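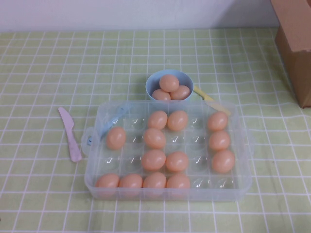 Storing eggs: pointed end down, does it matter?

kvaran_hens
Pointed end down keeps the air cell at the top. Stored blunt end down, the cell presses up against the yolk and the yolk drifts off center. I keep mine at 40 F in a plastic tray, unwashed. Does anyone have numbers for table eggs, as opposed to hatching eggs?

Gelby27
I candled two batches at day 20, one each way up. Yolks in the blunt-down batch sat closer to the shell. No difference in smell or white height when cracked. For boiled eggs it matters, for scrambled it does not.

poul_h
Disagree on the white height. Did you measure it or judge by eye? Whites thin with age and temperature. Orientation is a small effect next to a fridge door that gets opened all day.

Gelby27
By eye. Fair point. Both batches were on the same back shelf, though.

kisteck
Unwashed is fine if the shells are clean. Once washed, they need to stay cold. Move a cold egg to a warm counter and it sweats, and moisture on the shell helps bacteria through the pores.

kvaran_hens
Mine go straight in after collection. I pencil the date on the blunt end.

poul_h
Then rotate by date and stop worrying about the angle. Use the oldest for boiling, they peel better.

kisteck
Peeling depends more on starting in boiling water. I would not hold eggs back for it.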